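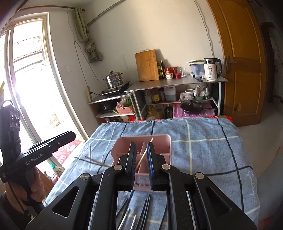
**Krešimir Obradović**

Winedside supper club is looking for a part-time kitchen hand, two evenings a week, from February. We feed whoever has booked at one long sitting in the old Tiedemann building, and then we wash up – a part of the evening the cookery programmes tend to skip.

You'll chop, stir, carry and scrub. You needn't have trained anywhere. You should be able to peel a lot of ginger without sighing, and to tell Prasetyo Pasaribu, who cooks, that the soup needs salt. He'll disagree. Stand your ground.
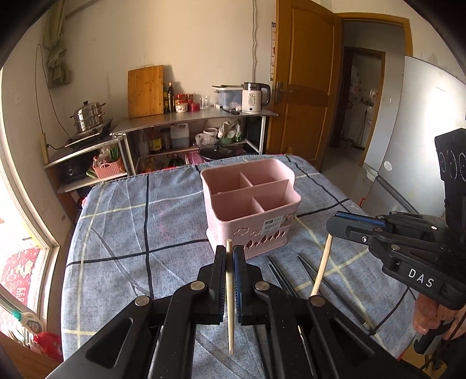
Shifts start at 4 and finish when the last pot is dry, normally before 11. Pay is hourly, with supper included, and you eat sitting down. We close for three weeks in August, unpaid, sorry.

To apply, send a few lines about yourself and the last thing you cooked for other people, burnt or otherwise. No CVs longer than a page – I've read the one from the man who listed his swimming badges. Write to me care of Winedside, or leave a note at the side door after 2.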